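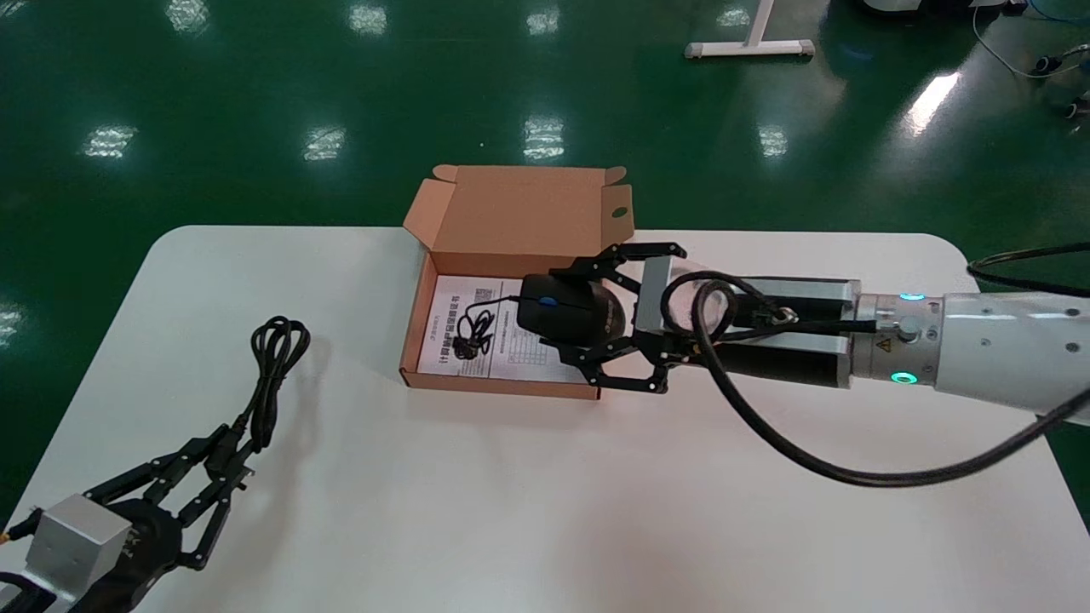 ## 4. Manipulación de artículos con cable en caja abierta

Esta sección se aplica a las estaciones Grallia de dos brazos con pinza de dedos articulados, cuando la tarea consiste en sacar de su caja, o colocar en ella, un periférico pequeño con cable. Para artículos sin cable, véase la sección 3. La parada de emergencia y la delimitación de la zona se tratan en la sección 1 y no se repiten aquí.

### 4.1 Preparación de la mesa

1. Retire del tablero todo lo que no forme parte de la tarea.
2. Coloque la caja con la tapa abatida hacia el lado opuesto a los brazos. La tapa puede sobresalir del borde de la mesa; el fondo de la caja debe quedar siempre apoyado.
3. Compruebe que las solapas laterales no invaden la trayectoria de ninguna de las dos pinzas. Si una solapa vuelve a su sitio al soltarla, dóblela otra vez por la línea de pliegue.
4. Deje la documentación impresa plana en el fondo. No la pegue.
5. Ponga el artículo y el cable encima de la hoja.
6. Lleve los dos brazos a la posición de espera desde la consola Tumholm (programa 126) y confirme que los dedos se abren por completo.

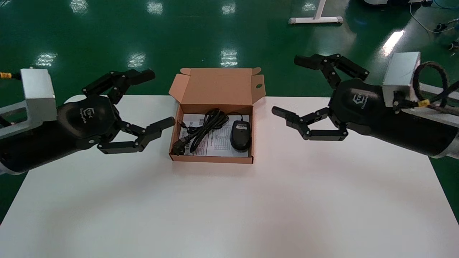

*Figura 4-1. Caja abierta en el centro de la mesa, con el ratón y el cable enrollado sobre la hoja impresa. Una pinza a cada lado.*

> **Nota.** La caja no se fija al tablero. Si se desplaza al cerrar los dedos, detenga el ciclo y revise la altura de aproximación antes de repetirlo. No sujete la caja con la mano mientras los brazos tengan tensión.

### 4.2 Reparto de trabajo entre los brazos

Un brazo lleva el cuerpo del artículo y el otro, el cable. El reparto se decide antes de iniciar el ciclo y se mantiene hasta el final. No está permitido pasar el cable de una pinza a otra en el aire.

1. Asigne el cuerpo al brazo que tenga mejor acceso lateral.
2. Asigne el cable al brazo contrario. El punto de agarre recomendado es el extremo del mazo; evite cerrar los dedos sobre la zona atada.
3. Limite la velocidad de ambos brazos a 60 mm/s mientras el artículo o cualquier tramo del cable siga por debajo del borde de la caja.
4. Levante primero el cuerpo, en vertical. El segundo brazo acompaña el movimiento y deja holgura en el cable.
5. Si el cable se tensa, pare los dos brazos. Reanudar solo uno de ellos es una falta de procedimiento y debe anotarse.

**Precaución.** No tire nunca del conector para liberar el mazo. Si el conector está apoyado contra una pared de la caja, apártelo con un movimiento lateral antes de subir.

### 4.3 Comprobación con la cámara de muñeca

Antes de cada cierre de dedos, consulte la vista de la muñeca en la consola. La vista de cabeza no basta para decidir un agarre: la tapa, el cable y los propios dedos tapan parte del interior.

Verifique lo siguiente:

- Las dos almohadillas se ven enteras y sin restos de cartón o adhesivo.
- La orientación del artículo coincide con la que espera el programa. En el caso de los ratones, el agarre con la base hacia arriba y el agarre con la base hacia abajo son programas distintos.
- Ningún bucle del cable queda entre una almohadilla y el artículo.
- La pared delantera de la caja queda libre del recorrido de cierre. 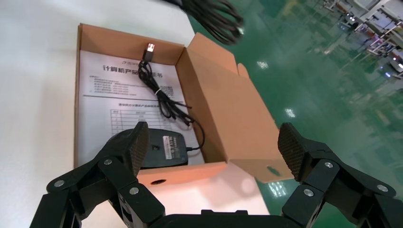 *Figura 4-2. Vista de muñeca con los dedos abiertos. Ratón con la base hacia arriba; cable recogido sobre el documento.*

Si la orientación no coincide, cancele y cargue el programa correspondiente. No gire el artículo con un dedo contra el cartón. Emiliano Durán, responsable de la revisión de esta guía, pide que estas cancelaciones se registren con el código 309 y no como fallo de agarre; el código 685 queda reservado para la caída del artículo fuera de la mesa.

### 4.4 Depósito sobre la mesa

1. Elija una zona despejada del tablero, lejos de las esquinas.
2. Baje el artículo hasta que haga contacto y espere un segundo antes de abrir.
3. Abra la pinza del cuerpo. La del cable se abre después.
4. Retire los dos brazos hacia arriba, sin barrer el tablero.
5. Compruebe que ningún tramo del cable cuelga del borde.
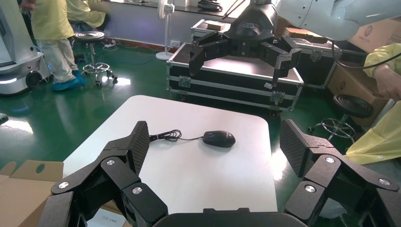

Una vez retirados los brazos, espere a que la consola muestre el estado de reposo antes de acercarse. Las personas que trabajan en la misma sala deben llevar bata y respetar la distancia marcada en la sección 1, también cuando estén sentadas. Los taburetes con ruedas se dejan fuera del alcance de los brazos. Los cables de alimentación que crucen el suelo se revisan al comienzo del turno y cada vez que se mueva una estación.

### 4.5 Cierre del ciclo y registro

1. Anote el resultado: completo, cancelado o parada.
2. Si hubo parada, indique qué brazo la provocó y en qué paso.
3. Inspeccione la caja. Se descarta cuando una solapa está rasgada o el fondo ha perdido rigidez.
4. Inspeccione el cable. Un cable con la cubierta marcada no vuelve a usarse.
5. Limpie las almohadillas con un paño seco que no suelte pelusa. No utilice disolventes sobre la superficie texturada.

**Nota.** Los tornillos de las articulaciones de los dedos se revisan cada miércoles con la estación desconectada. El par de apriete figura en la hoja de mantenimiento de la pinza.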